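Starting a Shift at a Bench Station
Pudham Assembly Hall, Room 187

Staff assigned to a bench station are asked to complete the following steps before work begins.

1. Put on a face mask and tie back loose hair.
2. Fasten the head strap so that it sits level, and keep any cord clear of the bench surface.
3. Turn on all room lights.
4. Wipe the outside of each housing with a dry cloth. Do not press on the vent slats.
5. Sign the station log.

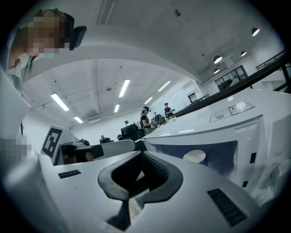 Face mask and head-worn unit in use at the work area.

Questions may be directed to Catarina Cardoso, extension 871.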